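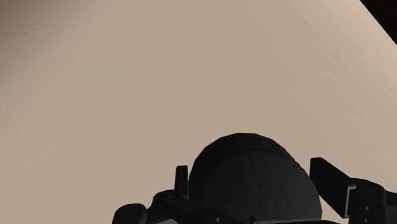 4.2 Reporting rules for wrist-view episodes in simulation

The rules in this section apply to any simulated manipulation episode submitted to the Villmont protocol with a wrist-mounted camera. They extend the general logging rules of Section 4.1 and take precedence over them where the two differ.

Scene state. Each episode must begin from a saved scene file that lists the pose of every body, the light settings, and the random seed. A seed alone is not accepted. In our trials with the Jaditz and Seidel simulators, the same seed gave different start poses after a minor version change, and the change was not visible in the summary scores.

Camera pose. The transform from the camera to the tool flange must be stored with the episode and held fixed within a batch. If a study varies the camera pose on purpose, each value counts as a separate batch. Field of view and near clipping distance are reported in the same table.

Self-view. The wrist camera must keep part of the gripper in view at the start pose. Masking or cropping the gripper is allowed during training, but the unmasked images must be kept. Where a simplified mesh replaces the full gripper model, authors state whether the collision mesh was simplified as well.

Figure 4. Wrist view in simulation, with the gripper along the lower edge and a plain beige surface behind it.

Views without a target. An image in which no task object can be seen is a valid observation and may not be dropped from the record. Early drafts of the protocol let authors filter such images before scoring. Under that rule, two Halcombe baselines that differed only in their search behavior received nearly equal scores. The present version requires the share of target-free steps to be reported per episode, together with the longest unbroken run of them.

Episode length and count. A batch contains at least 500 episodes. Each episode ends at success, at a safety stop, or after 800 control steps. The control rate is 20 Hz unless the task sheet gives another value. Episodes that end through a simulator fault are rerun once from the same scene file; a second fault is scored as a failure and listed separately.

Contact limits. Peak force at the fingertips is logged at every control step. A reading above 60 N triggers a safety stop, including when the contact is with the support surface. Authors may not raise this limit for a single task. A lower limit may be used if it is applied to all methods under comparison.

Departures from these rules are listed in the results table next to the score they affect. Section 4.3 covers the matching rules for physical trials.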